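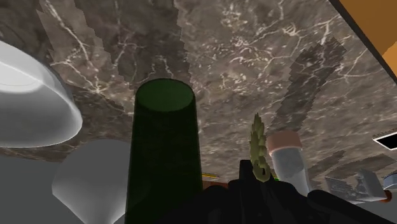

Item 2: simulated kitchen counter, view with the gripper near the green sprig and the jar with the pink lid.

Minutes, planning and perception software meeting, December
Present: Freya Sugden (chair), Malcolm Parsons, Daithí Mac Mathúna, Sheldon Wong (notes)
Excused: Trevor Ashworth
Start: 10:15

1. Minutes of last meeting
Accepted with one correction: the planner timeout is 70 ms, the old text said seconds.

2. Perception in simulation
Malcolm showed the counter scene. The shadows on the marble have stepped edges, and the segmentation sometimes takes such an edge for the border of an object. Freya asked if a higher shadow resolution is enough. Malcolm is not sure and wants to test it first. Daithí proposed to also change the marble texture at random, so that the network does not learn the veins. Agreed.

3. Grasp planner
The night run had 1,000 episodes. In 204 of them the planner gave no path. Daithí checked 21 logs by hand, and most of these show the tall bottle inside the safety margin. It was discussed long whether the margin should be smaller. No decision. Sheldon will make the margin a setting in the config file.

4. Tooling
The Gostaden viewer still opens old logs with wrong time stamps. Trevor has the ticket.

Actions
Malcolm: shadow test, two resolutions
Daithí: random textures, remaining logs
Sheldon: margin setting
Trevor: viewer ticket

End: 11:05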